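**7 January 2020 - Dranbridge workshop, packing side**

First proper day back with the arm on the bench, and I'm in a very good mood about it!

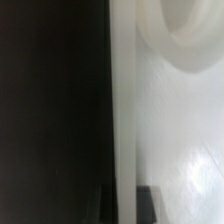

*Wrist view, close in. Finger on the left, white surface with glare on the right.*

Glare first, as that's the thing I want to chase. There's a bright streaky patch on the white, low down on the right, and I'd like it gone before we ask the vision side to find any edges near it. The light seems to come from the right. Plan: turn the right-hand lamp to face the wall, then try a matt sheet. The finger itself is so dark there's hardly any detail on it, so don't bother using it as a focus check. Whatever the curved white thing is at the top right, it barely stands out from the white behind it, and white on white is going to be our daily bread with the Kunari orders. Worth getting right now.

Log stands at 3,727 picks since August. I read through the old sheets over lunch and it's lovely to see how the notes change. The early ones are all "stopped again" and "who moved the tray". By the autumn people were writing down ideas - swap the order of the trays, put the labels on before the lid, let the arm wait for the person and never the other way round. That last one came from the packing bench and it's now the rule. Best change we've made.

What's different for us, as far as I can tell:

- Reaching and setting down has mostly gone to the arm. Wrists are happier, mine included.
- Checking has gone up. We look at far more pieces than we used to, and we find scuffs we'd have sent out before.
- Shifts on the packing side still have 4 people. Two of us now swap on to the arm every couple of hours, which I'd keep even if it slowed us down. (It doesn't.)
- The talk has changed. It's quieter by the bench and people do miss the chat. Moved the stools closer together, see if that helps.

Bouzid batch is 422 pieces, mixed sizes. I'd like to run the small ones with the arm and do the big ones by hand, then compare the scuff counts. Bevura want to come and see the bench too. Fine by me, but after the lamp is sorted.

To do:

1. Lamp and matt sheet, new wrist view of each from the same spot.
2. Slow the last bit of the approach, 3 settings, write down which feels best to stand next to.
3. Ask the late shift what they'd hand over next. My vote is the box folding - I would give that away tomorrow.

Spare finger pads are in the second drawer, left side. Please put the small hex key back with them.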